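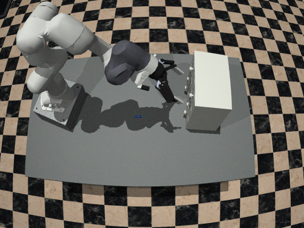

## October, ink bench, 8:40

Continuing the iron gall series from the Vimcombe household book (dated 1663 on the first leaf, recipe in a second hand and possibly later). Batch 3 was strained this morning. Batches 1 and 2 are still in the dark cupboard with loose lids and should stay there.

Recipe as we read it: galls bruised, steeped in rainwater "until it be the colour of brown beer," strained, copperas added, then gum, stirred daily with a fig stick. No fig stick. Glass rod used throughout. Georges Qudah pointed out that a fresh stick might contribute sap to the mix. Agreed, and left as an open item at the end.

### Galls

Dustmont galls, the new bag. Harder and darker than the old bag, fewer exit holes. Galls the wasp has left are generally said to be weaker in tannin, so batch 1 (old bag, mostly holed) can't be compared with batch 3 on color alone. I should have mixed the bags before starting and split the mixture. Did not.

Crushed in the iron mortar for batch 1, which was a mistake: the powder was gray-black at the bottom before any copperas went in. Batches 2 and 3 were crushed in the stone mortar. Aim for pieces the size of coarse pepper. Finer than that and the straining takes all afternoon, and the cloth blinds.

Weight of crushed galls, batch 3: 198 g. Transfer loss not recorded. Most of it was dust on the mortar rim.

### Steeping

Cold steep, covered, stirred morning and evening. No heat. The recipe doesn't mention a fire, although two of the neighboring recipes in the same book do, so I take the omission as deliberate for now. A patch of mold appeared on the surface of batch 2 and was left in place. There's a reasonable argument that mold helps by breaking the gallotannins down to gallic acid. Batch 3 was skimmed whenever anything grew, so the pair gives a crude comparison.

Strained through washed linen, twice. Squeezing the cloth gives a cloudy liquor that settles out overnight. Letting it drip gives a clear one and wastes a good deal. Squeezed the first pass, let the second drip. The settled liquor was brown with a slight yellow edge against the white tile. Smell sharp, a bit like old tea.

### Copperas

Ferrous sulfate from the sealed jar, pale green, no rust-colored crust. The open jar on the lower shelf has a yellow-brown skin on the crystals and is not to be used for this series. I have put tape over the lid. Please don't take the tape off.

Dissolved separately in a little rainwater and poured into the gall liquor slowly. Immediate darkening to a violet gray. A drop on paper went down pale and turned on standing, as expected. The ratio is where the recipe gives trouble. The word in front of "copperas" could be read as either "half" or "whole," depending on whether the stroke above the line belongs to it or to the descender above. Batch 2 was made with the larger quantity, batch 3 with the smaller. If the larger is right, the ink carries far more iron than the tannin can bind, and the paper pays for it later.

### Gum

Darwish gum arabic in lumps, soaked overnight, strained to remove bark. Added after the copperas. Batch 1 had the gum added first and the iron solution was then hard to disperse, with strings that took a long time to stir out. Keep to the later addition.

Current gum level in batch 3 is slightly low. The line feathers on the unsized sheet and is clean on the gelatin-sized one. More gum would fix the feathering, but it also makes the dried line shiny, and the original pages at Vimcombe are matte wherever I could look at them under a raking light. The better answer is to stop testing on unsized paper.

### Writing tests

Paper: Durkero rag, gelatin sized, from the packet marked 3492. Goose quill, cut fresh for each ink. Same text line each time, same hand (mine).

- Batch 1: dark going on, grayish once dry. Some grit. Quill clogged twice before the end of the line.
- Batch 2: pale going on, good black after standing. Slight brown halo on the back of the heavy strokes.
- Batch 3: palest going on, hard to see while writing. Neutral black after standing. No halo on the back so far.

Bathophenanthroline strips, dampened and blotted, pressed on a downstroke of each:

- Batch 1: faint pink
- Batch 2: strong magenta, quickly
- Batch 3: pink, clearly less than batch 2

That agrees with excess iron(II) in batch 2. Batch 1 is hard to interpret given the iron mortar and weak galls, and I'd leave it out of anything we circulate. The strips say nothing about acidity. Surface pH still to be done, once the flat electrode is back from the paper room.

### Aging

Cut the test sheets in half. One set goes in the humid oven with an unwritten control, the other stays in the folder. Pencil labels only. Last time the labels were in ballpoint and the oven moved the dye into the margin of the control, and the control had to be discarded.

Don't stack the sheets. Interleaving looks tidy but lets the acidic ones affect the neighbors, and then the fold test on the control is worthless.

### Open items

1. Ask Vimcombe for a better shot of the "half/whole" line, preferably with light from the left.
2. Repeat batch 3 with Dustmont galls and the larger copperas quantity, so the ratio is the only change.
3. Blend the two gall bags before anything else is crushed.
4. Georges to ask after fig prunings. Green, unpeeled.
5. Rinse water from the mortars goes in the labeled carboy. The sink has a stain and it is from this project.

### Added 16:15

Batch 3 jar has a thin dark film on the surface and a little sediment at the base. Stirred in, not removed. Writing line repeated with the same quill, recut: slightly darker on application than this morning, otherwise unchanged. Lid back on, loose.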